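Has anyone's job changed after the simulator came in?

Posted by lacerda_nights, 1 February 2019

I do housekeeping for a serviced-flats firm in Clurnthorpe. Head office has bought into something called Dekik, which is meant to tidy rooms by itself one day. For now it tidies rooms inside a computer, and three of us have been taken off our rounds to check the pretend flats and say what a person would do with the clutter. So I have gone from tidying to having opinions about tidying. Same pay. These are two of mine:

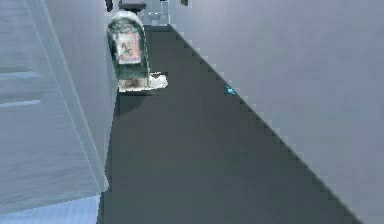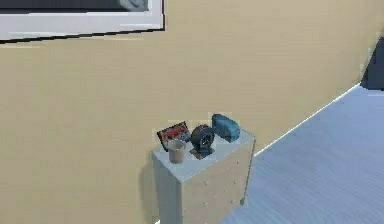 My sheet wants "leave", "move" or "bin" for each item. The cup of brown stuff on the white cabinet I can manage. The green bottle on the dark floor I've had three goes at. Is this a proper job, or am I training my replacement? And do I ask for more money?

clandunach_porter

Did this for 18 months at a hotel. Yes, ask, and ask before March if that's when your budgets are set. Get the checking written into your job description. Ours wasn't, so we were expected to do it on top of 30 rooms, and the rooms won. The thing still can't do a duvet. What changed for us was the talk: you used to work in pairs and moan, and now it's one person and a screen. I missed the moaning more than I expected.

For the bottle, put "move" and write "ask guest" in the notes. They hate that, but it's the right answer.

mopandglory

robots wont take your job they cost too much. my cousins place got one and it lives in a cupboard

teatrolley217

Join the union if you haven't. Also keep a copy of your sheets, as ours were used to work out how long a room "should" take and the figure was a joke. Whoever set it had never met a bath mat.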